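FOR IMMEDIATE RELEASE

Giltcombe Toy Library to Lend Building Bricks Sorted by Color, Starting 3/21/22

GILTCOMBE – The Giltcombe Toy Library will change the way it lends loose building bricks. Borrowers will be able to take home a compartment tray along with a bag of bricks, and they will be asked to return the bricks sorted by color. The tray, called the Jenura, is made by Vermeulen, a storage goods company in Plultudville.

The library has lent out toy bricks since it opened. Until now they went out in mixed bags, weighed at the desk on the way out and weighed again on the way back in. The weighing showed whether bricks were missing but not which ones, and bags that came back at the right weight could still be short of the pieces people wanted most. Small round pieces, hinges and odd shapes were the usual losses. Plain blocks rarely went missing and sometimes came back in larger numbers than they went out.

Under the new system the bags will be made up by color family. A standard bag will hold red, orange, green and blue pieces. Yellow, white, black and gray will follow in a second kind of bag in September. Bags will still be weighed, but the scale will be used on each color by itself.

"We spent a lot of evenings tipping bags out on a table and putting them back together," said Nele Prins, who runs the lending desk. "A mixed bag takes a long time to check. A sorted one you can look over in a minute or two, and then it can go right back on the shelf."

About the tray

The Jenura is a white tray with raised rims and four compartments. One is tall and takes up the whole left side. The other three lie one above the other to the right of it. The inside corners are rounded so that small pieces can be pushed out with a finger and do not jam. There is no lid, and the tray is not meant for carrying bricks around. It stays on the table while the building is going on, and the bricks go back into their bag when it is over.

Vermeulen had planned a tray with four equal sections. The tall compartment was added after families who tried the first version said that long pieces ended up lying across the dividers. Families can use whichever compartment they like for whichever color. The library's own sheet puts green in the tall one, because the long pieces in its stock are mostly green, with red at the top on the right, orange in the middle and blue at the bottom.

Wouter Nijs, who designed the tray for Vermeulen, said the dividers were kept low on purpose. "Children sort by dropping and sliding. If the wall is too high, they lift their hand over it every time and they get tired of it. If it's too low, the round pieces roll over into the next section. We went back and forth on that height more than on anything else."

A white tray was chosen over a clear one and a gray one. Dark blue and dark green pieces were hard to tell apart against the gray, and the clear one picked up the color of the table under it.

What goes in each compartment

The library has drawn up a short sheet that goes out with every bag. It deals mostly with the pieces people ask about at the desk.

Red takes everything from bright red to dark red. Orange is its own color and does not go in with red, even when the two look close under a yellow lamp. A red-orange piece goes with whichever group it looks nearest to in daylight, and either answer will be accepted on return.

Green takes lime green and dark green together. Blue takes dark blue and the brighter teal-blue. The library asked borrowers whether teal belonged with green and got a long list of answers. The decision to put it with blue was made so that the question could be closed.

A piece with a printed pattern goes by the color of the piece and not by the print. A piece made up of two colors that can be pulled apart should be pulled apart first. If it can't be, it goes in with the larger color.

Bricks should be single before they are sorted. Stacks that are stuck can be handed in as they are, in the small paper envelope that comes with the bag. Please do not use a knife or your teeth.

Spare pieces left on the table should be checked before the bag is closed. Most of the missing pieces the library tracked down over the winter had been left next to the box.

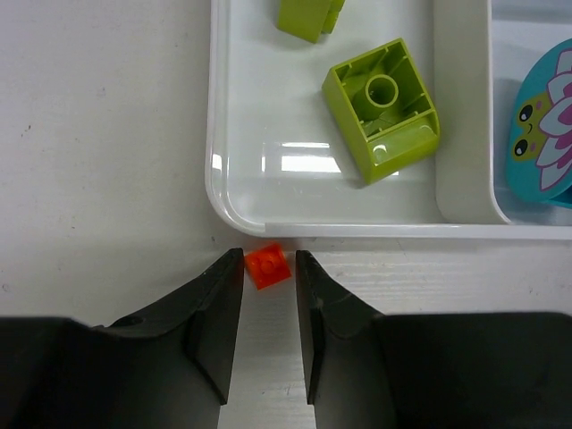
A red-orange brick on the table by the tray, open side up.

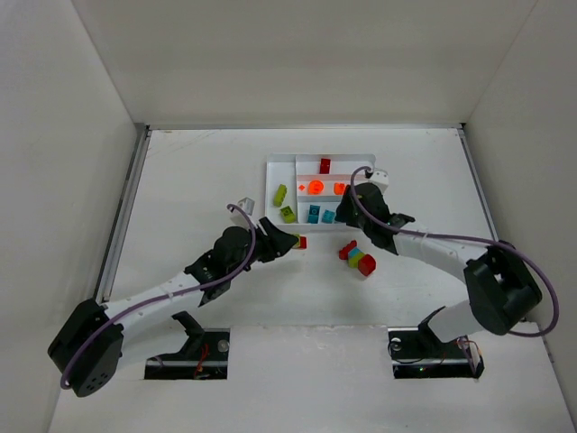 Green in the tall compartment, with red, orange and blue to the right of it.

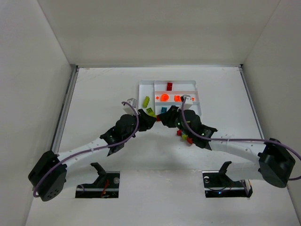

Jolien Hoekstra would have liked one more compartment. After using the tray at home she told the library that four colors were easy enough to keep apart, but that wheels, windows and other parts that aren't really bricks had no obvious place to go, and her children kept making a fifth pile on the table. She also thought the color rule was simpler than the old request to sort by shape, which had ended in arguments over what counts as a plate and what counts as a tile.

The library has taken up part of that suggestion. Wheels, axles, windows and figures will no longer go into the standard bag. They will be lent in small tubs from the front shelf, and a tub counts as part of the same loan.

Vermeulen has said it has no plans for a five-compartment version. The present tray fits the shelves the library already owns, two side by side, and a wider one would not.

How borrowing will work

Anyone with a current library card may borrow a bag. The tray is lent with it at no extra charge. Borrowers who already have a tray or box they like may use that, provided the bricks come back sorted.

The loan period is 30 days and can be renewed at the desk or by phone if no one else is waiting. Each household may have one standard bag and one tub at a time. Schools and day care groups may take more and should call ahead so the bags can be made up.

There are 50 trays at the desk for the opening. If they run out, bags will still be lent, and a tray can be picked up later when one comes back.

Bricks should be returned clean. Lukewarm water and a little dish soap are enough, and they should be left to dry on a towel before they go into the bag. Trays can be washed the same way. Please keep them out of the dishwasher, where the first batch came out slightly bent along the long side.

Missing pieces are not charged for on a first loan. After that, the library asks for a replacement of the same color, and any make that fits the others will do.

Old bags

Families who still have one of the mixed bags at home can return it in the usual way, unsorted. Those bags will be emptied and the bricks put into the new stock over the spring. The library asks that they come back by the end of the current loan, since the bricks in them are needed to fill the new ones.

The stock has been gone through once already. Fabian Danzer, who oversaw that work, reported that 965 pieces were taken out because they were cracked, chewed or too faded to be put with any color. Orange had held up best. Lime green was the color in shortest supply, and gifts of lime green bricks are welcome at any time, in any size.

"People bring us a lot of blue," Danzer said. "We have enough blue for now – please hang on to it."

Sorting table

A table with trays and loose bricks will be set out near the front window during opening hours for anyone who wants to try the system before borrowing. Younger children are welcome at it with an adult. The bricks on the table are the same kind that go out in the bags, and some are small, so the table is not suitable for children who still put things in their mouths.

The instruction sheet is free at the desk. A large-print version is also kept there, along with a version that uses color names and a printed letter for each compartment, made for borrowers who have trouble telling red from green. Sticky letters to match can be put on the rim of the tray and peel off again before return.

About the Giltcombe Toy Library

The Giltcombe Toy Library lends toys, puzzles, games and building sets to households in Giltcombe and nearby towns. Cards are issued at the desk to anyone who can show a local address.

About Vermeulen

Vermeulen makes trays, bins and drawer inserts for homes, schools and workshops. It is based in Plultudville.

Contact

Lộc Đoàn
Press and general questions
Giltcombe Toy Library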